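Kedia Employee Forum > Facilities and Workplace > Policy Discussion

Subject: Proposed revision to the outerwear and coat storage rules, Neagu building

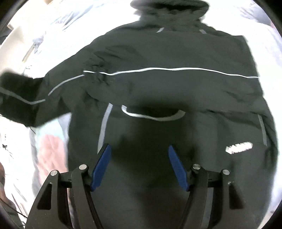
Posted by: o.krajci
2020-01-25

Colleagues,

The Workplace Standards group has prepared a revision to Section 9 of the building handbook, which covers the storage of coats, jackets and wet weather clothing. The present text was written when the Neagu building housed one department. It now houses three, and the coat rooms on levels 2 and 3 are regularly over capacity between November and the end of the winter.

The main changes are as follows. Coats may no longer be kept on the backs of chairs in the open office areas. Each department will be assigned a section of rail. Items left on the rails for more than 18 days will be moved to the lost property room on the ground floor, where they will be held until the end of May. Reflective and high visibility jackets worn by staff who walk or cycle to work are treated as ordinary outerwear and may be hung on any rail.

Comments are invited in this thread before the text is sent for approval.

Oldřich Krajčí
Workplace Standards

Reply by: records_level3

Thank you for circulating this. The records department supports the assignment of rail sections. We would ask that the rule on chair backs be reconsidered. Our office is on the north side and the temperature there in the morning is such that many staff keep a jacket within reach until ten o'clock or later. A walk to the coat room and back each time is not practical for those who cover the telephones.

Reply by: c.vu

I write as fire warden for level 2. The chair rule was included at my request. During the last evacuation drill, two of the aisles were partly blocked by long coats that had slipped to the floor. I do not object to a jacket being worn at the desk. My concern is with coats that are left on a chair all day.

Chiến Vũ

Reply by: records_level3

The concern about aisles is understood. The draft as written, however, does not distinguish between a long winter coat and a light jacket, and it would apply equally to a cardigan. May I suggest "full length coats" in place of "coats and jackets"?

Reply by: halvorsen.t

I must disagree with the proposed wording. A padded jacket takes up more space than most full length coats, and supervisors will be asked to judge length, which no one wishes to do. The rule should be the same for every garment or it should be dropped.

I have a separate question on drying. The handbook says that wet clothing "should be dried before storage" but does not say where. The heated cabinet supplied by Indurex was taken out when the level 2 kitchen was enlarged, and it has not been replaced. Staff who arrive by bicycle have been hanging wet items over the radiator by the mail room.

Reply by: o.krajci

On the last point, a replacement cabinet has been included in the budget request for this year. Until it is installed, the shower room on the ground floor may be used for drying. Please leave the door open and the fan on. Clothing should not be placed on the radiators – the mail room staff have complained of the smell more than once.

Reply by: mailroom_desk

Confirmed. We have complained three times.

Reply by: p_lindqvist

Could someone explain how the 18 days will be measured? I keep a spare waterproof at the office all year and use it perhaps once a month. Under the draft it would be in lost property most of the time. At the Cellstead site, anything with a name tag was left alone, and I recall no difficulty with that arrangement.

Reply by: halvorsen.t

The Cellstead site had half the number of people and a much larger cloakroom. With respect, spare clothing that is used once a month is exactly what fills our rails. It belongs in a locker.

Reply by: p_lindqvist

I have been on the waiting list for a locker since May.

Reply by: c.vu

I would support name tags with a limit of one tagged item per person. The cleaning staff could then remove untagged items on a fixed date each month, and there would be no need to record when each garment was first seen.

Reply by: records_level3

We would accept one tagged item per person. Our position on chair backs is unchanged.

Reply by: o.krajci

Thank you all. I will amend the draft in the following respects. The 18 day period will be replaced by a monthly clearance of untagged items, with dates posted on the coat room doors. One tagged item per person may remain on the rails at any time. The drying instructions will name the shower room. The locker waiting list is managed by Reception, and I have asked for its current status.

The rule on chair backs will go forward in its present form, with the objection from records noted in the cover memo. Jackets in use at the desk are not affected. Further comments on this point may be sent to me directly.

Reply by: records_level3

Please attach the north side temperature readings to the memo as well. I will send them to you this afternoon.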